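Workshop tips: printed jaws for a hand-held gripper

These notes cover the second set of jaws for the hand gripper built at the Folwood shared workshop. The first set was documented in June and is superseded. Dimensions are in millimetres unless marked otherwise.

Purpose

The gripper is held in one hand and worked with a trigger. It carries a camera, and the recordings are used to teach a bench arm to handle bedding and clothing. Household textiles are harder on the jaws than blocks or cups. A folded garment pushes back unevenly, and any play at the pivot shows up as the tips drifting out of line.

Printing the jaws

Print each jaw flat on its widest face, so that the layers run along the length of the finger. A jaw printed upright will split at the bracket under side load. Four perimeters are enough. Infill above 40 per cent adds weight at the tip and no useful stiffness.

Leave the elephant's foot compensation on. A flared first layer makes the bracket bind in its slot, and filing it back afterwards takes longer than the print setup.

Colour is of no consequence to strength, but use a matt filament. Glossy jaws throw highlights into the lens and the exposure hunts.

Deburr the cutouts with a countersink bit turned by hand. Run a fingernail over every edge. If the nail catches, so will knitwear.

Fasteners

Use machine screws with washers at the bracket. Self-tappers hold for a week or two in printed plastic and then strip. Heat-set inserts are better again; set the iron to 224 degrees and let the insert sink under its own weight plus light pressure. Stop with the last half millimetre proud and press it flush with a cold steel plate.

Tighten the pivot screw until the jaw stops moving freely, then back off one eighth of a turn. Mark the head with paint pen across to the plastic. A broken line means the screw has moved.

Do not use threadlocker on bare plastic. Several common types will craze it. A nylon insert nut does the same job.

Trigger linkage

The linkage rod is 6 mm aluminium. Steel was tried and made the tool nose-heavy. Cut the rod overlength and trim it with the jaws clamped shut on a 1 mm shim, which leaves a small preload at full close.

The return spring came from the Tinholm parts drawer and is stiffer than it needs to be. Sheila Cheetham has fitted a softer one to the spare handle and reports less fatigue over a long session. Cut springs are not recommended, as the raw end chews into the printed seat.

Jaw faces

Smooth faces slip on nylon shells. Coarse grip tape holds but pulls threads. The compromise in use is 1 mm silicone sheet, roughened on a flat board with 120 grit and bonded with silicone adhesive. Contact cement lets go at the corners.

Clean the faces with isopropyl alcohol before each session. Lint builds up faster than expected, particularly from flannelette.

Handling padded clothing

Baffled garments compress a long way before the jaws meet any real resistance. Close slowly and stop when the fabric firms up. Squeezing to the end of travel loads the pivots and gives the recording a finger position that says little about the thing being held.

Take hold across several baffles where possible. A single puff rolls out from between the faces. Check for loose tags, drawcords and straps before lifting, as these wrap around the tips and stay there when the jaws open.
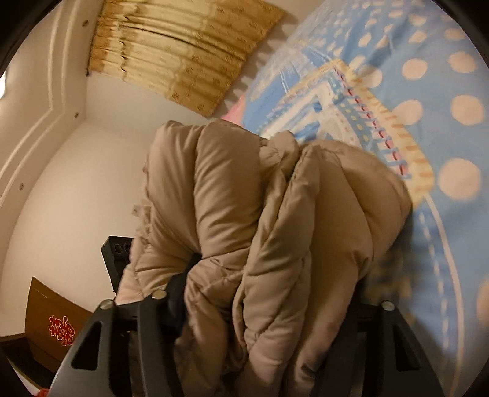
Padded garment held between the second-set jaws, polka dot sheet behind.

Patterned bedding under a plain garment is a good test. The edge of the garment is easy to find in the recording, and pick errors are simpler to sort afterwards.

Working in a bedroom

Walk the route with the tool before recording. Cables and power boards should be moved clear of the swing of the arm or taped down. Keep the lighting constant for the whole run; a curtain half drawn on a cloudy day will change the exposure from one grasp to the next.

Record in short runs. After 19 closures in a row the operator's wrist starts to twist and the grasps become lazy. Rest, then start a new file.

Maintenance

Inspect both jaws every 900 cycles. Look for whitening at the inside corners of the cutouts, which is the first sign of fatigue. Replace jaws in pairs, as a new one opposite a worn one will not close parallel.

Store the tool with the trigger released and the jaws open. Printed parts left under load in a hot car will creep, and the set does not come out.

Files and spares

Current jaw files are in the Furnival folder on the workshop computer. Disregard anything labelled Hevarska, which uses the old bracket spacing. Spare silicone sheet is in the flat drawer under the drill press. Tell Yvonne Whitlock when the last piece is taken.

Revised 14th December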